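2022-08-06

Saturday, and I had the lab to myself until mid-afternoon, which meant music on and no one asking when the arm would be free. I want to get all this down before I forget which change did what, because I made several at once (bad habit, I know) and Monday me will be furious.

The short version: the new grasp planner runs on the real arm! Raltum, my poor overgrown pile of Python, finally talks to the controller without a hand-edited file in the middle. I've been promising myself this since January.

The long version starts with the crumpled paper. I've been putting it off all summer in favor of nice stiff things with corners. Paper is awful in the most interesting way. The depth map goes to mush on the folds, the thin edges come back as holes, and the segmentation wants to split one little wad into two or three separate things depending on where the creases fall. Every time you touch it you have a new object. I love it. I had it on the cardboard all morning and must have stared at the wrist camera feed for longer than I've looked at any person this week.
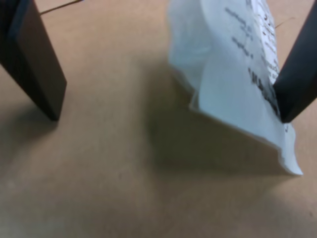 Paper between the fingers, wrist view.

What I noticed today, going back and forth between that view and the overhead one, is how much the shadow matters. Under a raised edge it goes really dark, and the old mask was happily swallowing the shadow as part of the object. So the planner thought the paper was wider than it is and lower than it is, and it kept choosing a grasp center that sat over bare cardboard. I had been blaming calibration for this for weeks. I recalibrated twice in July! All that time the transform was fine and the mask was lying to me.

The fix is pretty small. I take the mask from the color image, then throw out any pixel whose depth agrees with the fitted table plane, and I only fill holes afterward. Before, I was filling holes first, and that glued the shadow right on. Swapping two function calls, basically. I ran it over the saved set, 2337 views, while I ate my sandwich, and the masks came back so much tighter that I thought I'd loaded the wrong folder. I hadn't. I checked three times.

Then I had to deal with the other thing, the one I've been calling the Medus problem in my notes, after the motion library. Medus wants a goal pose and wants it to stay put. My perception loop wants to keep changing its mind all the way down. If I feed it every update the arm shivers, and if I feed it only the first one I might as well not have a wrist camera. Today I tried a middle road: it replans freely while it's high, then once it gets to 30 mm above the cardboard it locks the rotation and only lets the position slide, with a cap on how far it may slide per cycle. The shivering is gone. It comes down in one long smooth move and makes a tiny sideways correction near the end, and I may have said "oh, you beauty" out loud to an empty room.

The planning time is also down. It was taking over 600 ms per cycle when I came in this morning, most of it spent scoring grasps that could never work. I now prune anything where a finger would have to go through the table plane before I score it, and that is such an obvious thing to do that I'm a bit embarrassed to write it here. Still, it's in now. The profiler graph went from one huge orange block to a lot of polite little ones.

Not everything went well. The tally for the afternoon was 31 attempts, and I wrote down every one with the reason for each miss, as I swore I would after the mess in the spring. The misses are mostly of one kind. The fingers close on a single layer near a fold and the sheet slides out, because the planner likes a neat straight edge and a neat straight edge on crumpled paper is usually one flimsy layer. I need a term for thickness under the fingertips. The depth data is too noisy to give me that directly, so maybe local roughness would stand in for it? Rough means folded, folded means there's something to hold on to. I want to try that before anything cleverer.
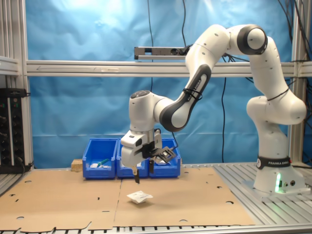 I also want the approach direction to be less stubborn. Right now it only considers straight down, which was a sensible limit when everything I picked up was a block. For paper I'd like it to be allowed some tilt, so it can come in under a lifted edge. Medus can handle that. My collision model can't, quite, because I modeled the camera mount as a box much fatter than the real part and it complains about hitting the table at the smallest lean. So the next job is a dull one, measuring the bracket properly and making a decent mesh. Fine. I'll do it with a podcast.

Small things to remember. The logger still drops the first second of every run if the overhead stream is late to start. The viewer draws the gripper frame with the axes swapped (the plan is right, only the picture is wrong, and it frightened me badly around noon). The config for today is saved under "shadow-fix", which is a terrible name because it has the rotation lock in it too. Rename it. Also write a test for the hole-filling order so that I never, ever swap it back while tidying.

I had meant to leave at four and it was well past six when I shut everything down. Walked home the long way. I kept thinking about the roughness idea and had to stop by the bakery wall to type it into my phone: variance of the surface normals in a patch the size of the fingertip, computed once per frame and then just looked up for each candidate. It might be nearly free. I'd start on it tomorrow, but I promised myself a day off, and there's laundry.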